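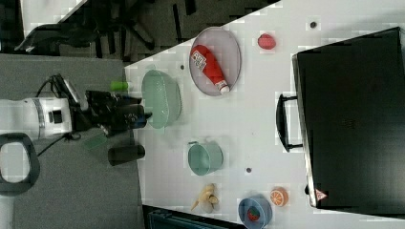 Volkan Akgül thinks the cables are the whole problem and that I should stop fussing with the fingers. He left that as a note under my last entry, along with the suggestion that I swap the lower one and go home. I did neither in that order, so let me write down what happened before I forget which evening was which.

Sunday, long session. The kitchen cell (Irnar, for anyone reading who still calls it "the white one") had been dropping the gripper connection in the middle of runs. It never happened at rest. The arm would reach out over the table, start to close, and then the fingers would just stay where they were while the arm carried on as if it had hold of something. The log says 24 dropouts since the last entry, and every one I looked at came with the wrist rolled well over to one side. So yes, Volkan, point taken, that smells like a cable.

What I did first was the boring stuff. Powered down, unplugged both cables at the wrist, looked at the pins with the loupe, blew them out, plugged them back in. No bent pins. The lower cable had a stiff spot a hand's width from the connector, and if I pinched it there and wiggled, the gripper light blinked. Pretty convincing! I marked it with tape and dug through the Curnano drawer for a spare, which turned out to be the long version, but long is fine if you dress it properly.

Now the dressing. The old routing had the lower cable pulled nearly straight when the wrist was at full roll. I gave the new one a lazy loop with plenty of slack and kept the upper one arching over the arm as it was. Please don't zip tie the two together. I know it looks neater. They move differently, and last time somebody tied them we spent a whole morning looking for a software bug.

Then the fingers, which I still say needed fussing with. With the new cable in I ran the close-and-open test 300 times with nothing in the grip, wrist rolling the whole way, and got zero dropouts. Lovely. But one finger was closing a hair late, every time, and with thin things that's enough to push them over before the others arrive. The colander is the worst for this, the arm nudges it along until it's right by the edge. I took the late finger's joint apart, found grit in the pivot (crumbs? carpet fluff? no idea), cleaned it, put on the tiniest drop of the Bugti oil and wiped off the extra. It keeps up with the others now, at least by eye.

Re-zeroed afterwards, as you have to whenever a joint has been apart. Closed offset came out at 789 counts and I saved that in the config under Irnar, not under the shared defaults. If you load the defaults it'll go back to the old number and squeeze too hard. The ketchup bottle will let you know.

Table things while I'm here. Check that objects aren't sitting over the holes before a run, the little citrus slice especially, it rocks and then the pick height is off. The cup ended up on its side down past the table edge again, so I've pulled the drop limit in on the arm's side by 6 cm. That costs us some reach and I may put it back. The soft limit file has both values, the old one commented out.

Still open:
Spare cables. I used the only one. Asked Visell for more, no answer yet.
Pot handle grasp. The round handle on the teal pot still confuses the approach angle, and I haven't touched that.
Gripper cover. I'd like something to keep grit out of the pivots — maybe just a cut-up glove to start with.

Volkan, the old cable is in the drawer with tape on the bad spot. If you want to cut it open and see which strand went, go ahead, I'd love to know. I'll run the long wrist test again in the morning before anyone loads a real task.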